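Ritus Field Register - Set-up Guide
Section 4: Opening a new district for damage claims

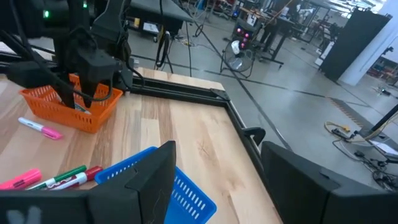 Fig. 4-1. White marker with pink cap, orange basket behind.

Read Section 3 first if the ministry or municipality hasn't signed the access letter yet. Without the letter you can build the district but you can't publish it. Changes from the March edition are in steps 6 and 11.

Before you start
- Admin login for the Ritus server. Team login won't do.
- Signed access letter, scanned, both sides.
- Demining clearance map for the district, newest one you can get.
- Prewar property list, if there is one. Often there isn't. Go on anyway.
- One tablet per team with the Ida app installed, charged over 56 percent. Ida refuses to install district packs below that.
- Bruvex sync box and its cable.

4.1 Create the district

1. Log in, open Districts, press New.
2. Type the district name in the official spelling. If the two sides use diffrent names for the same town, put the second one under Other Names. Don't put both in the main field with a slash. The export chokes on slashes.
3. Pick the date range of the damage. Leave the end date open if fighting is still reported nearby.
4. Upload the access letter. PDF only.
5. Upload the clearance map. Wait for the green tick before you leave the page.
6. Set the no-entry buffer. Default is now 300 meters from any uncleared polygon. You can raise it. Lowering it needs a second admin.

CAUTION: The buffer on screen is only as good as the map behind it. Local demining office says stay out, stay out, whatever Ida shows.

7. Press Save as Draft. Not Publish, not yet.

4.2 Choose the record forms

8. Open Forms and tick what the teams will need. Housing, School, Clinic, Place of Worship, Cemetery, Road and Bridge, Farm Land.
9. For mosques, churches and shrines use Place of Worship even if the building was last used as a barn or store. Current use goes in field 12.
10. Museums and libraries - use the Mohammed form (long one, with the missing objects annex). It is slow to fill in. Give it to one team and leave it with them.
11. New: Form 702 replaces the old Witness Statement. Consent box comes first now and the rest stays gray until it is ticked.

NOTE: Old witness statements already on the server are kept as they are. Don't retype them into 702. Link them from the Related tab.

NOTE: Cost estimates are off by default. Turn them on only when the legal team asks in writing. A number typed in by a tired surveyor at dusk can end up in a court bundle, and the other side will find it.

4.3 Load the tablets

12. Plug the Bruvex box into the tablet. Light goes steady.
13. Open Ida, press Get Districts, pick yours, press Load. Can take a while on a big district, leave it alone.
14. Enter the team code. Each tablet gets its own, two tablets on one code will overwrite each others records and there is no undo.
15. Set the clock to server time. Do this every time, also after a flat battery.
16. Make a test record, type TEST in the owner field, sync it, check it shows up under the draft district, delete it.

If Load stops halfway: unplug, restart the tablet, start again from 12. If it stops a second time the map file is probably too large. Split it by village and upload the pieces at step 5.

If Ida says "letter expired": the access letter has an end date and you are past it. Get a new one. Changing the tablet date will let you in but every record made that way is flagged and can't be used in a claim.

4.4 Publish

17. Second admin opens the draft and checks names, dates, letter, buffer. Has to be a different person. Same person on two logins gets blocked.
18. Press Publish. Teams can now send records.
19. Print the district sheet and put a copy in each vehicle.

CAUTION: After publishing, the district name and the date range are locked. Spelling mistakes can be fixed by support only, and the fix is logged where both parties' lawyers can read it.

Who to contact
Server, logins, locked districts: Yakubu Ibrahim
Forms, consent wording, anything a lawyer asked you: Davina Ritchie
Put the district code in the subject line. Mails without it go to the bottom of the pile.

Next: Section 5, Recording a damaged building.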